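2021-12-26, Fleminden 팬 계정 타래

**1/**
저는 한국어가 모국어가 아닙니다. 틀린 표현이 있으면 답글로 고쳐 주시면 감사하겠습니다. 오늘은 제가 응원하는 Fleminden의 홈구장 문제에 대하여 쓰려고 합니다. 하부 리그의 작은 축구단이라서 한국어로 된 글이 아직 없는 것 같습니다.

**2/**
Fleminden은 이번 시즌부터 자기 구장에서 경기를 하지 않습니다. 옛 구장의 서쪽 관중석이 안전 검사를 통과하지 못했고, 구단은 수리 비용을 한 번에 낼 수 없었습니다. 그래서 이웃 도시 구단 Sundale의 경기장인 Atallah Park를 빌려서 쓰고 있습니다.

**3/**
Sundale은 우리의 가장 오래된 라이벌입니다. 라이벌의 집에서 "홈경기"를 하는 기분을 설명하기가 어렵습니다. 출입구에는 Sundale의 문장이 그대로 있고, 매점의 컵에도 그 이름이 인쇄되어 있습니다. 저는 첫 경기 때 커피를 사지 않았습니다. 두 번째 경기 때는 너무 추워서 샀습니다.

**4/**
관중 수를 말씀드리겠습니다. 지난 시즌 마지막 홈경기에는 1,381명이 왔습니다. 이번 12월의 첫 홈경기, 그러니까 Atallah Park에서 한 경기에는 767명이 왔습니다. 상대 팀은 두 번 다 같았고, 날씨는 오히려 12월 쪽이 더 좋았습니다.

**5/**
이유는 여러 가지라고 생각합니다. 우선 버스입니다. 우리 동네에서 Atallah Park까지 가려면 두 번 갈아타야 하고, 저녁 경기가 끝나면 마지막 버스를 놓칠 때가 많습니다. 차가 없는 학생들과 나이가 많은 팬들이 제일 먼저 오지 않게 되었습니다. 제 앞줄에 늘 앉던 부부도 올해는 한 번도 보지 못했습니다.

**6/**
입장권 이야기도 해야 합니다. 시즌권 가격은 작년과 같습니다. 그런데 옛 구장에서는 자리를 마음대로 골랐고, 지금은 골대 뒤 구역과 동쪽 구역만 열려 있습니다. 골대 뒤는 지붕이 없습니다. 비 오는 날에 같은 돈을 내고 비를 맞는 것이 조금 억울합니다.

**7/**
경기력에 대해서는 제가 전문가가 아니라서 조심스럽게 씁니다. Atallah Park의 잔디는 우리 옛 구장보다 폭이 넓습니다. 우리 팀은 좁은 곳에서 세게 압박하는 축구를 했기 때문에, 넓은 운동장에서는 양쪽 측면이 자주 비어 버립니다. 전반은 괜찮고, 후반에 선수들의 다리가 무거워지는 경기가 많았습니다. 지난주에도 3 대 2로 졌는데, 마지막 실점은 또 왼쪽 측면에서 시작되었습니다.

**8/**
유니폼 후원사 Jallero는 계약을 다음 시즌까지 유지한다고 발표했습니다. 이것은 반가운 소식입니다. 관중이 줄면 후원사도 떠날까 봐 걱정하는 팬이 많았습니다. 다만 발표문에 "구장 상황을 지켜보며"라는 말이 있어서, 이 말을 어떻게 읽어야 할지 팬들 사이에서 의견이 나뉩니다. 저는 보통의 계약 문구라고 생각하는 편입니다. 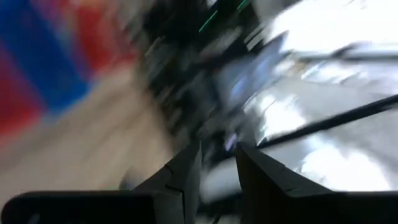

**9/**
공정하게 말하면 Sundale 쪽은 우리에게 친절합니다. 임대료를 경기마다 나누어 내게 해 주었고, 우리 경기 날에는 장내 방송도 우리 음악으로 바꾸어 줍니다. 지난번에는 안내하시는 분이 제 목도리를 보고 "오늘은 이기세요"라고 하셨습니다. 더비 날에도 그렇게 말씀하실지는 모르겠습니다.

**10/**
그 더비가 바로 다음 홈경기입니다. 일정표에는 우리가 홈, Sundale이 원정으로 되어 있습니다. 그러면 Sundale 선수들이 자기 구장에서 원정 라커룸을 쓰는 것인지 궁금해서 구단에 메일로 물어보았습니다. 아직 답장은 없습니다. 연휴라서 늦는 것 같습니다.

**11/**
제가 구단에 바라는 것은 먼저 셔틀버스입니다. 옛 구장 앞에서 출발해서 경기가 끝나면 다시 돌아오는 버스 한 대만 있어도 좋겠습니다. 요금을 받아도 저는 타겠습니다. 그리고 서쪽 관중석 공사가 지금 어디까지 왔는지 한 달에 한 번은 알려 주면 좋겠습니다. 홈페이지의 공사 소식은 가을 이후로 바뀌지 않았습니다.

**12/**
(5번 글 보충) 버스 시간표를 물어보신 분이 계셔서 씁니다. 일요일에는 갈아타는 정류장이 다릅니다. 시청 앞 말고 기차역 뒤쪽에서 타셔야 합니다. 더비 때 같이 가실 분은 답글을 남겨 주세요. 저는 동쪽 구역에 앉습니다.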